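Broltent Forum > Home and Shop Builds > Arms and Grippers
Topic: Arm for socket work on old server boards, need advice about finger pads

tufa_bench
Hello all. I am building a small arm in our shared workshop. The purpose is to help with old server boards: open the socket, take the processor, put it in a tray, close the socket. We have 133 of these boards to go through, and my hands are not so steady after the first ten.

The wrist camera works since Sunday. The fingers have black fuzzy pads, and I am not satisfied with them. Please look and tell me what you would change. 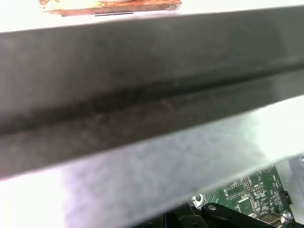
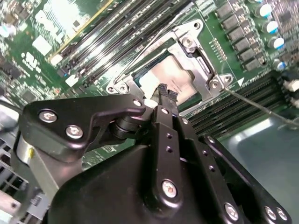 Both are from the wrist camera.

The controller is a Sutier, the second version with the separate power input. The arm moves well in free air. My problem is the last few millimeters. When the fingers close on the processor, the force reading jumps up and down and I cannot choose a good limit. If the limit is low, it lets go too early. If it is high, I am afraid for the socket pins.

I have three questions:
1. Is fuzzy material a bad idea for flat metal parts?
2. Should I open the lever with the same fingers, or make a separate hook?
3. How do you filter the force value without making it too slow?

Thank you for your patience with my English.

ohmlet
Your English is fine. The pads are the first thing I would change. Anything with fibers can leave fibers, and you don't want that in a socket. Use thin silicone, cut it a little smaller than the finger face, and clean it with alcohol every ten boards or so.

Do the lever with a hook. I tried the same fingers for both jobs and the lever wire slipped out and snapped back. I was lucky with that board.

Yulan Bai
I disagree about fingers at all. For a processor you want a small suction cup. It has a flat top, it is heavy for its size, and you must lift straight up. Two fingers will always touch one side first, and then the part tilts. On the type of socket where the pins are in the board, a small tilt is enough to bend a row.

I built one with a Visbridge pump and a cup with a soft lip. It never dropped one on me.

tufa_bench
Yulan, I thought about suction too. But some of our processors still have old paste on the top, and a cup does not hold on paste. I would need to clean before lifting, and cleaning is one more step where something can go wrong.

Ohmlet, silicone I can try this week. Do you glue it or use double tape?

ohmlet
Tape. Glue makes it hard to replace and you will replace it often.

And I side with you on the paste. Cups are great in a video, less great on a board that spent years in a rack.

Yulan Bai
You can wipe the paste while the socket is still closed. The frame holds the processor down, so nothing moves. Then open and lift. I don't see why this is a big risk. A person wipes, the arm lifts.

But it is your build. If you stay with fingers, at least put some give in the wrist. A little spring or a rubber washer between the wrist and the gripper. Then the first finger that touches does not push the part sideways.

slowsolder
About question 3. How often do you read the force? When I had the same jumping, the filter was not the problem. My loop read the sensor while the motor was still switching current, so every value was dirty. I moved the reading to a quiet moment of the cycle and most of the noise went away. After that a simple average of the last few values was enough.

tufa_bench
Slowsolder, I read it whenever the motor command goes out, so maybe it is exactly the worst moment. I will check it tonight.

Yulan, the rubber washer is a good idea and costs nothing. I will do this before I change the software, so I know which change made the difference.

tufa_bench
Small report. I moved the reading away from the motor command. In free air the raw value now stays between 1030 and 1034, mostly 1032, and before it was jumping over a much wider range. The silicone is on with tape. The washer is too soft, I think, because the tip of the gripper hangs down a little when the arm is stretched out. I will look for a harder one.

slowsolder
Good. Now write down the free air value before every lift and use the difference, not the raw number. It will drift when the room gets warm.

ohmlet
For the washer, cut one from an old bicycle tube and stack two layers. Hard enough for me.

And please practice on dead boards first. Pull five or six that you don't care about and let it run there until you are bored.

Yulan Bai
I still say suction. But I agree with dead boards first. Which way do you set the processor down in the tray? If you release from the fingers, check that it lies flat before you open them fully. Mine used to stand on one edge.

tufa_bench
I lower until the force changes and then open slowly. So far only with a dead processor. The tray pocket is a bit too wide, so it turns when I let go. I will print a tighter one and post the file in this topic when it fits.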